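Rechercher dans les cours OK

Atelier robotique, séance 2 - rangement de cubes
Fenna Dewulf

Un taux de réussite de 40 sur 46 ne prouve pas grand-chose. Avec quels départs ? Quelle lumière ? Le binôme Drinow n'en dit rien, et je reste méfiante.
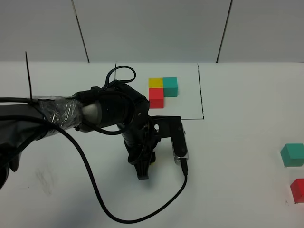

Vue fixe, puis vue du poignet
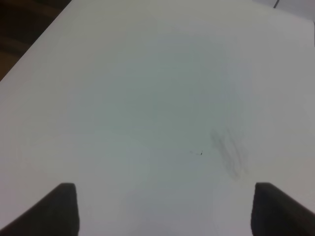 À rendre en décembre : vos essais ratés, tous, avec la position initiale des cubes. « Le modèle généralise » ne sera pas accepté sans départs nouveaux - et tirés au sort, pas choisis par vous. Asif Jafri relira les journaux.

Dernière mise à jour : lundi 28 octobre 2024
Contact - © Atelier Brisard - Haut de page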